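Hanane Bouazza has watched machines try to cook for long enough to be hard to impress. She ran a canteen kitchen before she joined Gaber, a small testing outfit in Carnorden, and she still judges everything by the lunch rush.

"People send me clips and say, look, it can make dinner," she says. "I ask what happened before the clip started. Who filled the pot? Who wiped the counter?"

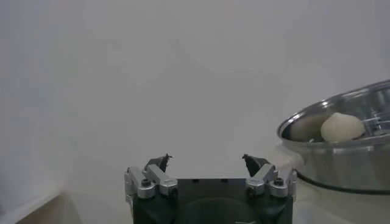

One dumpling in the pot, and the gripper's fingers open.

Her test is dull on purpose. A dumpling is soft, pleated and easy to tear, and a steel pot throws reflections everywhere. Over a run of 100 tries in March, she says, her best setup got 89 dumplings out whole. I said that sounded pretty good.

"Would you keep a cook who wrecked 11 in every hundred?" she asked. "And that's with the same pot, in the same spot. Move it over a little and we can lose up to four hours getting it right again."

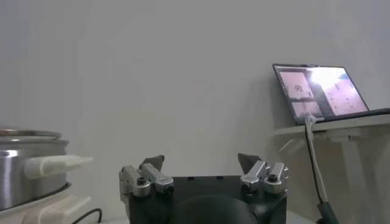 Yasmine Lamrani
Staff writer

Lids bother her more. So do handles, cords and anything else a person steps around without thinking. "A kitchen is never set up for you — you walk in and deal with it."

Will she have one at home someday? She shrugs. "Maybe for one job, if it cleans up after itself. I haven't seen that yet, and I've asked."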